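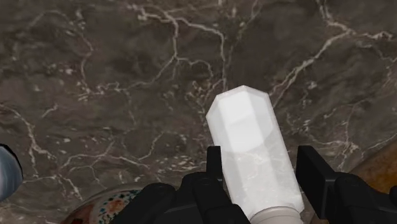
Wrist view from the Burnard scene set: a white faceted bottle held in the parallel-jaw gripper over the dark marble worktop.

Flunura Burnard — Tabletop Scene Set for Simulated Grippers

Product code: 1669
Licence: per seat or per site
Delivery: download
Current release: August

Overview

Burnard is a set of ready-made kitchen worktop scenes for teams who train or test robot arms in simulation. Each scene comes with a surface, a group of household objects, lighting and a wrist-mounted camera already placed on the arm. You load the scene, pick a task and run it. The set works with the Flunura runner and with any simulator that reads the same scene format.

Most customers use Burnard for two jobs. The first is producing wrist camera footage for training. The second is checking a policy against the same set of tasks every time the code changes. Both use the same files, so results from one can be compared with the other.

What you get

66 worktop scenes
20 surface materials, including light and dark marble
1229 household objects with collision shapes and mass values
One black two-finger parallel-jaw gripper model
Wrist and overhead camera presets
Task files for pick, lift, turn and place
Setup guide (PDF) and change log

The robot arm itself is not included. The gripper model attaches to any arm with a standard tool flange. The guide explains how to set the offset.

Objects

The objects are everyday kitchen things: bottles, cups, patterned dishes, bowls. Many were chosen because they cause trouble for cameras or for fingers. Pale, glossy items lose their edges under a bright lamp. Part-transparent plastic lets the worktop show through the lower half of a bottle, which can confuse a depth estimate. Flat-sided bottles sit well between the fingers if they are lined up and twist if they are not.

Every object has a simple collision shape and a detailed one. Use the simple shape for long training runs and the detailed one for final tests. The difference matters most with faceted bodies, where the simple shape rounds off the corners and makes the grip look better than it should.

Contents such as salt are not modelled as loose grains. A filled bottle has a fixed mass and a fixed centre of mass, and you can edit both in the object file. If your task involves pouring or shaking, this is the wrong product — see Ninh, our granular add-on, which is sold separately.

Surfaces

Worktops are photographic textures on a flat slab. The dark marble is the hardest of the stone surfaces for most vision models, as the pale veins are easily taken for object edges. We suggest starting on one of the plain surfaces and bringing the marble in once the policy can lift reliably. At very close range the stone looks slightly soft. A sharper version is planned but has no release date.

Friction is set per surface and can be changed without touching the texture.

Wrist camera

The wrist preset looks out past the fingers, with the gripper housings filling the lower part of the view. They do hide things. A cap held low between the fingers will be partly out of sight, and neighbouring dishes often appear only as a piece of rim. We have kept the preset this way because it matches how a camera is usually fitted on a working arm. If you need a clear view of the whole object, add the overhead preset as a second camera.

Requirements

A graphics card that supports the Flunura runner, version 4 or later. Scenes can be run without a display. Rendering both cameras at once will slow things down on older cards, so try one scene before starting a long batch.

Known limits

Finger pads are rigid. There is no soft pad model in this release.
Caps and lids are fixed to their bottles and cannot be unscrewed.
Objects do not break or dent.
Shadows inside the gripper housings are darker than they should be with the evening lighting preset.

Updates and support

A licence includes twelve months of updates. After that the files carry on working and you can renew if you want newer scenes. Support is by email, and requests received before noon are normally answered the same working day. Please include the scene name and the runner version.

Customers moving from Tumari, our earlier scene set, can keep their task files. Object names have changed in places, and a conversion script is in the download. Run it on a copy first — it overwrites the originals.

Trial

A trial pack with a small selection of scenes and the full gripper model is available on request. It does not expire, but it may not be used to train a product you intend to sell.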